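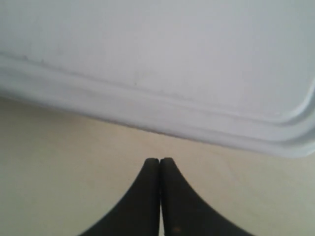 Home Forums Equipment & Budgets New Posts Search Log In

Second arm or better fingers first?

trayhand_64
We're planning next year's spend and I have to turn in a number by December. We have one small arm with a two-finger gripper and a wrist camera. It moves white plastic trays from a table to a rack. The choices are a second arm from Ondden, quoted at 2,879 without the gripper, or keeping one arm and putting money into fingers and a better camera. Lip pickup on the trays is our slow step. Which would you buy first?

millrace
Fingers. A second arm with the same pickup problem gives you two slow steps. Silerer sells a set of long flat fingertips for 445 and they fit most of the small grippers. Check the bolt pattern before you order — they don't take returns once the bag is open.

quietbench
I'd go the other way. Lead time on the Ondden was 11 weeks for us. If you wait until you've finished playing with fingertips, the arm lands in the middle of next year and you get half a year out of it. Order the arm now and buy the tips out of the supplies line.

millrace
That only works if the supplies line has room in it. Ours is 200 a month and that goes to gloves and tape.

trayhand_64
Same here, more or less. Anything over 200 needs a quote and a signature.

gantry_pete
What kind of rim do the trays have? If there's a rolled lip you can get under it from the side. If it sits tight to the table you need something to lift the edge first.

trayhand_64
Layered rim, thin ridge on top, then a shallow channel, then a thicker lip at the bottom. Rounded corners. White tray on a beige table, so the camera doesn't get much to work with at the edge either.

gantry_pete
Then don't spend on a camera yet. Put a dark mat on the table and see what changes. We got ours from De Bruijn with a box of other stuff and I can't remember it costing anything worth writing down.

quietbench
A mat won't help with a white wall of tray filling the view when the wrist is in close. Mount a fixed camera overhead. Ladard has a bracket kit.

gantry_pete
Fixed camera means another calibration and another cable. I'd still try the mat first.

trayhand_64
OK. Mat now, Silerer tips on this year's money if I can get the signature, and the arm goes on next year's request with a gripper added to the price. I'll ask Ondden how long they'll hold the quote.

millrace
Get two sets of tips on the same quote. They wear.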